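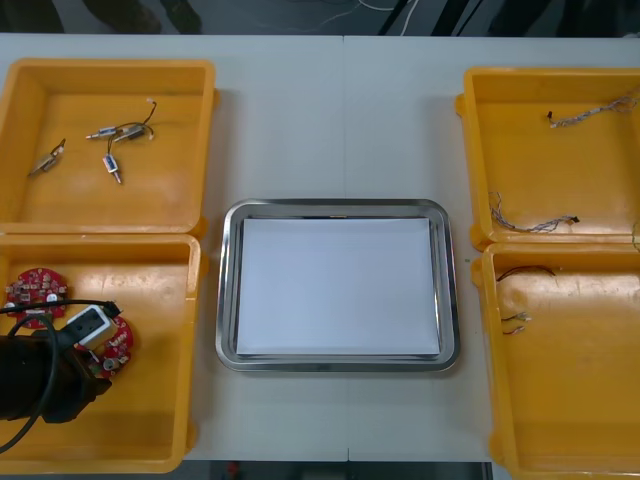

Ticket 163 – Mixed parts at sorting table, Clivovach workshop

Status: Closed
Opened by: Gwendolyn Blackwood
Assigned to: Reijo Lehtinen
Category: Parts handling / stock count

Problem as reported
Kits from the May batch reached the Bastos bench with the wrong contents. 17 kits were short a solenoid and a few had two circuit boards in the bag. The stock sheet still shows the full quantity for both parts. Please check the table layout and the yellow bins before we release any more kits.

Log

9:10 – Reijo
Went over the table. Solenoids are in the upper left bin, round red boards in the lower left, steel tray in the middle between the bins. That matches the layout card, so the bins were not swapped.

9:40 – Reijo
There is a small silver part with two wire leads in the bin with the solenoids. It has its own line on the kit list. If someone grabs by feel it could go in the bag as a solenoid. Asked Gwendolyn if it was meant to be there.

10:05 – Gwendolyn
No, it should have its own bin. The card is out of date. It was written before we added that part to the Clunel kit.

11:20 – Reijo
Second thing. The solenoids catch on each other by the wires. Pick one up and another can come along with it. I packed 80 test kits the usual way and four came out with an extra solenoid. That would explain the short ones further down the run.

1:15 – Reijo
Boards: no tangling, but two lying flat together are easy to lift as one. Same fix – lay them out singly.

2:30 – Gwendolyn
Jiro has 2,000 bags printed with the old contents list. Do not use those until the card is corrected.

Fix
1. Leaded part moved to a separate bin.
2. Solenoid wires get separated before the bin is filled.
3. Each kit is laid out in the steel tray and checked against the card before bagging.
4. Layout card reprinted, old one thrown out.

4:45 – Reijo
Packed another 80 with the new steps. All correct. Short kits from the Bastos bench are back here and will be topped up tomorrow.

Closed by Gwendolyn Blackwood. Bag reprint is on a separate ticket.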